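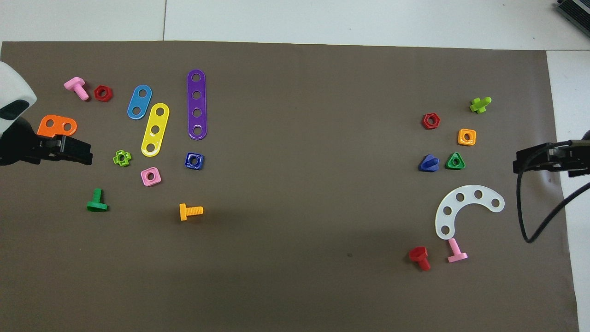
By Kekeli Annan
Sep 19, 2021
Filed under: Opinion

The toy library in Mondley may lose its room in October, and I think the council is wrong to treat it as a nicety. It costs 2,000 pounds a year to run. For that, over 200 families borrow things they would otherwise have to buy, store and get rid of.

My own children used it for eight years. We took home train track, puzzles, a marble run that drove us all mad, and more than one box of plastic nuts and bolts. Most of it went back after a fortnight. Some of it we renewed until we were asked to stop. I don't remember much of what we bought in those years, but I could still list what we borrowed.

The usual argument against is that toys are cheap now. Some are. The good construction sets are not, and a child can be finished with one in a month. Cheap toys also tend to be the ones that break, and the bin collection is paid for by the same council that wants to save the money.

The other argument is missing pieces. Yes, pieces go missing. A box with two bolts short is still a box a four-year-old can build from, and parents who have never borrowed from a toy library worry about this far more than those who have.

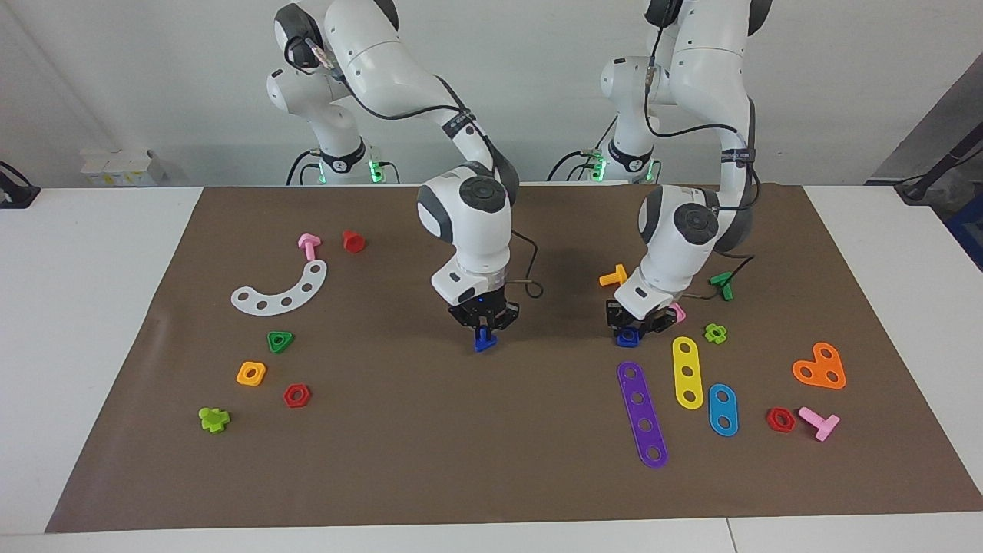
Lamisi Issahaku wrote to me after I raised this last month, and she disagrees. Her view is that the building should close and the stock be shared among the primary schools, where every child would get some use of it without a parent having to make the trip. I can see the sense in that – but schools are shut in the holidays, and a baby of ten months isn't at school at all.

I would rather see shorter opening hours and a small yearly fee, with the fee dropped for anyone who asks. The council is taking written comments until the end of the month, and I have sent mine.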